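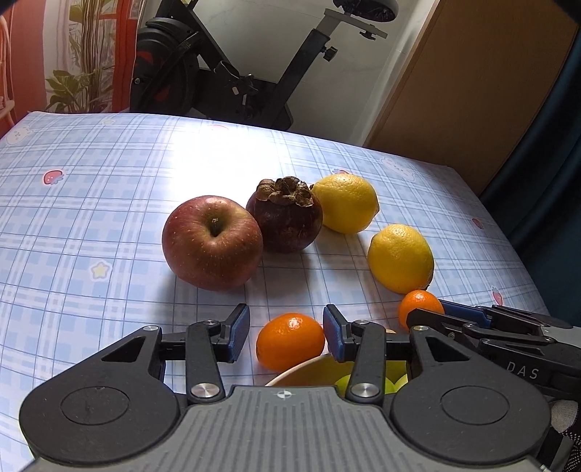
Open day walk-round: hand-held gripper table, Strand room
Checked by: Carmela Bortolotti, 15 minutes before doors

1. Finger pads secure, both grippers. OK.
2. Screws on linkage arms tight. OK. Recheck at lunch.
3. Cloth flat, no folds at the visitor side. OK.
4. Fruit sound, none split. OK. Visitors may handle it. Not for eating.
5. Gap between table and exercise bike. Too tight for a pushchair. Move bike back before 2 pm.
6. Visitors' fingers clear of pads. Sverre Haugland to stand by the table.
7. Curtains clear of walkway. Left side OK, right side to be tied.

Open: items 5 and 7.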